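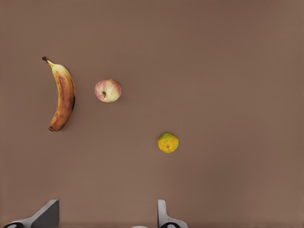

One banana, yellow and heavily spotted brown.

1/ I have lived in Sotlow for 21 years and I'd like to talk about the bake sale, which has been running since 1827 and has apparently never once had enough forks.

2/ The rules are on a laminated card by the door of Callness Hall. There are 69 of them. Rule 12 bans "showy icing." Rule 13 bans complaining about rule 12.

3/ Entries close at 8 a.m. I know people who get up at 4 to bake. I get up at 7:40 and transfer something from a store tin to a nicer tin.

4/ This year I did it properly. Banana bread. Every recipe tells you to wait until the peel is spotty, so I waited. You would not believe how long a banana can stay green when you're watching it.

5/ Then they all turned while I was at work. Some 5 hours, start to finish. I came home to a kitchen that smelled like a candle store.

6/ Made the loaf. Sank in the middle. I filled the dip with walnuts and called it a Derese loaf, after the next town over – they sink too.

7/ Third place! There were three loaves.

8/ The prize was a voucher for Nevix, the place by the bus stop that sells vacuum bags and, as far as I can tell, no vacuums. I own a broom.

9/ A few people have asked for the recipe. It's the one on the flour bag. I've been telling them it was my grandmother's, and she did buy that flour, so.

10/ Already thinking about January, when they do soup. The soup card has more rules than the cake one – I'm on the second page and we haven't got to spoons yet.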